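Pillia stone sealer: 2 years on a kitchen benchtop

Posted 6/18/26 by Valtteri Harju

I bought the one litre tin of Pillia penetrating sealer after our old sealer, a Tindurari product, stopped being sold at the local hardware shop. We have a dark marble benchtop that gets used hard, and I wanted something I could put on myself without getting a stonemason out. I've now been through one full tin and started a second, which is long enough to have an opinion.

Application is easy. Clean the stone, let it dry overnight, wipe the sealer on with a lint-free cloth, wait ten minutes and buff off whatever hasn't soaked in. The label says 2 coats. Don't leave it longer than the label says. I got a phone call in the middle of the first coat and ended up with a hazy patch near the stove that took most of an afternoon to get off with more sealer and a white pad.

The smell is strong for a day. Open the windows and plan on takeaway.

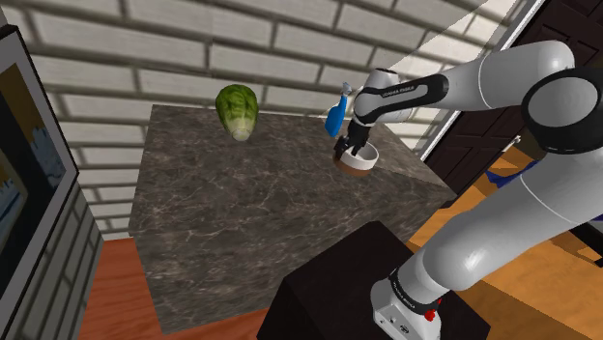
Protection against water and oil is very good. Olive oil left overnight wiped up with no dark ring, which the Tindurari never managed past the first few months. Coffee and soy sauce are the same. Acid is another matter. Lemon juice and vinegar will still etch polished marble, and no penetrating sealer stops that. The Pillia label does mention this, but in small print on the back, and I think it should be on the front. I have three dull spots from a leaking bottle of cordial to remind me.

It doesn't change the colour much. Ours went a shade darker after the first coat and stayed there. If you want the wet look you need an enhancer, and Findari make one that my neighbour Stamatia Kyriakidis used on her laundry bench. Hers looks richer than ours but shows every water mark.

For day-to-day cleaning, use a pH-neutral cleaner. I tried the Spanos stone spray, which is fine and overpriced, and went back to warm water with a drop of dishwashing liquid, rinsed off properly.

The tin itself is poor. The lid bent the first time I levered it up and never sealed again, so the last third had gone thick by August. I now decant the leftovers into a glass jar.

Good points: oil resistance, easy to apply, no colour surprises.
Bad points: the smell, the lid, the small print.

Four stars. I'll be resealing with it again this spring.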